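Flastell Household Simulation Package: Evaluation Report

Prepared by Gwilym Maddocks and Nazar Semeniuk for the Chornovol Technical Institute
Issued 12th February

The Institute was asked to advise on a simulation package for its course in two-armed robot control. The product under review is Flastell, a subscription service that supplies furnished indoor settings and a ready-made robot with two arms. The review copy was installed on two laboratory workstations in September and remained in use through the winter term. 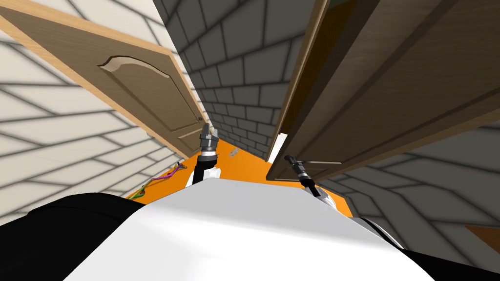
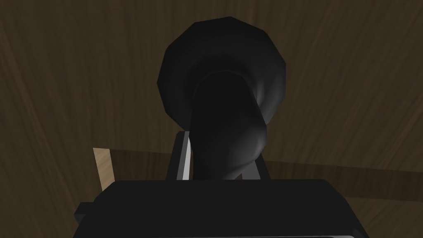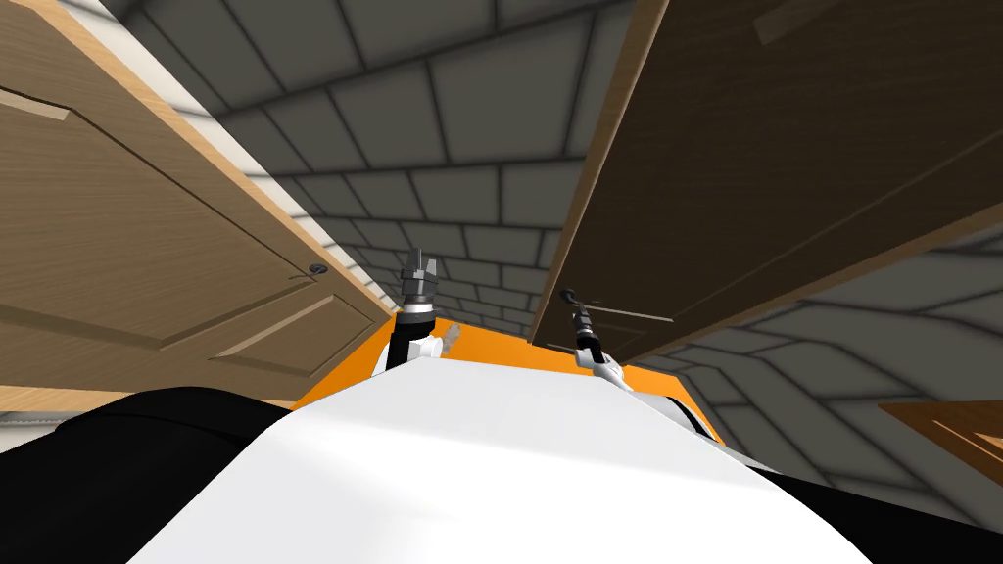
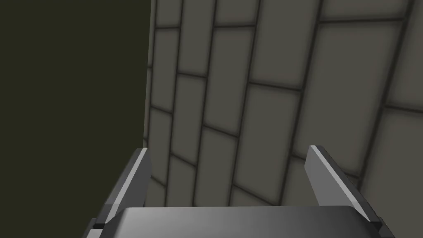 Simulated views from the evaluation, showing either both arms or a single gripper.

Installation was straightforward on the first workstation. The second required a newer graphics driver, and the error message did not say so. Pylyp Marchuk of our laboratory staff found the answer in the release notes. The supplier has been asked to move it to the installation page.

The strongest part of the package is its range of surfaces. Wood, tile and brick are all supplied, and staff may change the finish of a wall or door from a single menu. Students training a vision model were able to produce 400 variations of one hallway in an afternoon. The older Grallden package, which the Institute has licensed for several years, offers no comparable feature.

Object quality is less even. Doors and walls are well made, but some smaller items are built from coarse meshes, and a rim that should be round shows straight segments when viewed closely. This matters little for navigation exercises. It matters a good deal for grasping, where contact points may fall on a flat facet instead of a curve. Finer meshes can be imported -- the process is slow, and the manual gives it half a page.

Control of the arms was found to be responsive. Commands may be sent to each arm separately or to both together, and the log records them in one file with a shared clock. In a series of 100 repeated runs with fixed settings, the recorded joint positions matched every time. Vsevolod Holovko, who teaches the course, considered this the deciding point in the package's favor, as student work must be marked on equal terms.

Two matters should be settled before purchase. The teaching license covers 15 seats, which is short of current enrollment, and additional seats are sold only in blocks. Support is provided by a reseller, Rindside, whose replies were courteous but took several days.

The reviewers recommend a one-year license for teaching use. Research groups whose work depends on fine grasping should request a trial first and test it with their own objects. Requests for access to the review copy may be sent to Desmond Fitzsimmons at the laboratory office.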